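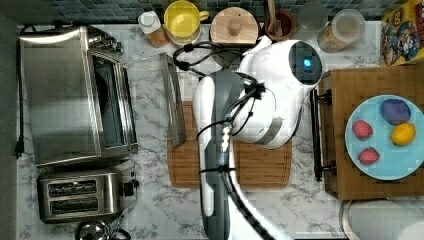

I stopped using my big oven in April and I haven't really gone back. It started because the igniter died and the part was on backorder, and then the part came and sat in its box on top of the fridge for weeks, because by then I was having too much fun cooking small.

Cooking small is my name for it, anyway. One tray, one or two people, nothing that has to rest overnight or feed a crowd. I grew up in a house where dinner meant a roasting pan the size of a sled (hi Mom), and I carried on like that for years in apartments where it was just me, eating the same lasagna until I resented it. You can get really sick of a lasagna you made yourself!

So I've been keeping notes, and a few of you asked for them after the last post, so let's go.

## Tomatoes on toast, the long way

Cherry tomatoes, more olive oil than you think is decent, a couple of smashed garlic cloves, salt. Into a small dish at 300 degrees until they slump and the skins go wrinkly. I usually put them in before I take a shower and then answer some email, and by the time I'm bored of email the whole apartment smells like somebody else's much nicer apartment.

The bread matters more than the tomatoes. I get mine from Andrade, the bakery two doors down from the laundromat in Gratden, where they still do the dark seeded loaf if you get there before nine in the morning. Toast it darker than you'd toast it for butter. Spoon everything over, including the oil. Eat it leaning over the sink if there's no one around to judge.

Luana Fontes, my old roommate, puts an anchovy in the dish with the tomatoes. I was rude about it for a long time and now I do it too. Two anchovies, even.

## Salmon for one

I was scared of fish for most of my twenties. My first try set off the smoke alarm in the hallway and I met four of my neighbors that way, in their socks. The small oven fixed it for me, mostly by making me calm down. One fillet, foil underneath, a smear of mustard and a little brown sugar, and I start checking at 10 minutes. If it flakes when I poke it with a fork, I'm eating. If it doesn't, I close the door and walk away and come back.

Green beans can go on the same tray if you cut them in half and give them a head start. Carrots can't, or mine can't. I've tried thin coins, I've tried matchsticks, and they always come out squeaky. If you know the trick please put it in the comments, I'm begging.

## The granola situation

Okay, so I gave up on store granola. The bag I liked kept getting smaller and the price kept doing the opposite, and one morning I just stood there in the aisle feeling personally insulted. My batch is 300 grams of oats and whatever nuts are left over from other projects, plus maple syrup, oil, cinnamon, and a big pinch of salt. Don't skip the salt! It tastes like cardboard without the salt.

Stir it once, halfway, and then leave it alone while it cools or you'll never get clumps. I'm a terrible stirrer. I hover and poke and open the door. Refugio Bautista, who used to work the breakfast line at the hotel with me, told me to go sit in another room, and my clumps have improved enormously.

It keeps for ages in a jar. I don't know how long exactly because it has never had the chance.

## Stuff I bought and stuff I wish I hadn't

A second small tray: yes, a hundred times yes. One tray is always dirty or still hot, and having another one ready changed my evenings.

A set of silicone muffin cups: no. They flop over when they're full and I burned my thumb catching one. Knut Hinrichs from my building has them now and he swears they're wonderful, so maybe I'm the problem.

A decent cutting board that lives out on the counter: yes. When mine was in a cupboard I'd cut things on a plate, and then wonder why my knife had gone dull. Leave it out and you'll chop an onion without thinking about it, and once there's a chopped onion you're halfway to dinner.

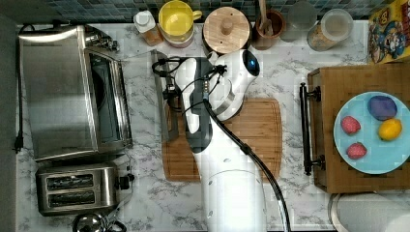
## Things that didn't work

A whole chicken. I know people do it. I got one in there, technically, and the top went black while the middle had other ideas. We had scrambled eggs that night.

Popovers were sad little hats. I'd told Luana they were coming and everything, and we ate them with jam and talked about her new job so we wouldn't have to talk about the popovers.

Pizza from scratch was fine, just fine. The crust never got the chew I wanted. I've switched to doing it on flatbread, with thin slices of potato and rosemary and a lot of black pepper, and I like it better than the pizza I was trying to make in the first place. Slice the potato as thin as you can stand and toss it in oil first, or the edges curl up and burn.

## And the big oven

I did get the part put in, finally. I turned it on and it worked, and then I felt a bit guilty and baked one tray of cookies in it like I was taking an old dog for a walk.

It'll get its moment in the fall, when my brother comes to stay with the kids and I need to feed people who can eat a whole lasagna in one sitting. Until then I'm sticking with tomatoes and toast. Next up is a bread pudding made with the heels of the seeded loaf, which I've been saving in the freezer in a bag that now takes up most of the shelf, so it had better be good.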